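The woman who runs the front room at Sasto has been laying tables in Derkutcombe for 12 years. She buys her flowers from a stall in Mokley and does most of the arranging herself, usually before eight in the morning.

"I start with the fruit," she says. "A lemon or a lime will sit on a table for a week and still look fresh. Flowers won't do that."

She likes a bare tabletop and hasn't owned a tablecloth since she moved in. The wood gets wiped down with a damp cloth and polished 2 times a year – more often, she says, and it starts to feel sticky.

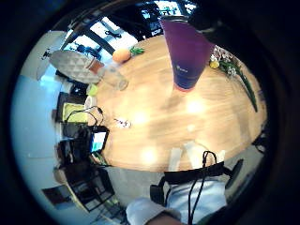 How do you stop cut flowers from drooping before guests arrive?

"Trim the stems at a slant and stand them in cool water overnight. I only bring them to the table in the last hour."

Small white blossoms are her favourite because they go with any cup or glass. She has some 40 glasses in the cupboard, few of them matching, and a set of plates from Koivisto that she keeps for November, when the room is busiest.

"People worry about things matching," she says. "I put out what I like and move it about until there's space for the food."

Oranges go out last. They are usually eaten by the end of the evening, so she buys a few extra and keeps them in the kitchen.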